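Drarbridge Robotics Club Forum > Student Projects > Stand and case task: teleop or scripted?

ronja_l
14 June 2020
Putting our plan up before the club demo so people can pick at it. Our task is moving a folding stand and a black hard case on the white table. The first version only deals with the stand: grip it, lift it clear of the case lid, set it down on the left half of the table. We're using the PiPER arm with the cloth hung behind. I want to drive it by hand for the demos and train on those. Birger wants to script the whole thing.
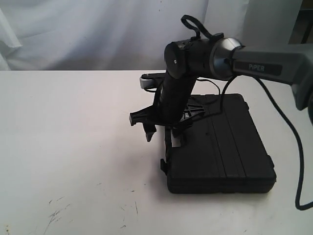 My worry with a script is the legs. They fold at different angles, so the place you want to grip moves every time. With 30 hand-driven runs per person we'd get to 500 without wearing anybody out.

birger_m
I still say script it. The case is a box and it doesn't change shape. If we put tape marks on the table and always start from them, a script handles the case fine. Hand driving is slow and everyone does it differently. Aled comes in from the side, Ronja comes straight down.

aledh
I come in from the side when the stand is lying flat. Straight down works if it's propped on something.
Tape marks would help for the case, agreed. They won't help for the stand.

plimix
Not on this team, but we did a similar project last December with jars. We ended up with 2,707 runs and threw out 665 of them. Most of the bad ones were people starting the recording late, with the fingers already closed. Decide on a start pose and write it down.

ronja_l
Good point. How about this for the start pose: fingers pointed at the far side of the table, case on the left and turned a bit, middle of the table clear.

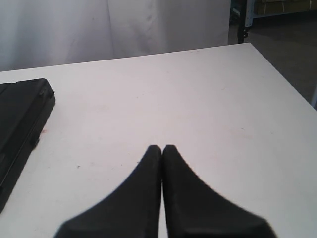
Then each run ends with the gripper open and backed off. If you bump the case, stop and mark the run as bad. Please don't push it back and keep going.

birger_m
Why throw out a bump? A small nudge is normal. I'd keep those as long as the stand ends up where it should.

ronja_l
Could we tag them as "nudged" and sort them out later?

birger_m
Fine with me. I'd still like one afternoon to try the script on the case only.

Aniela Ostrowski (club advisor)
You can have the afternoon, Birger. Two requests for everyone. Check where the arm cables are before you start a run – if one is lying across the case lid, move it first. And put your initials in the log. Alvar has been guessing from the handwriting.

alvar_e
Log sheet now has a column for initials and one for tags. I'm free to record after math on both club days.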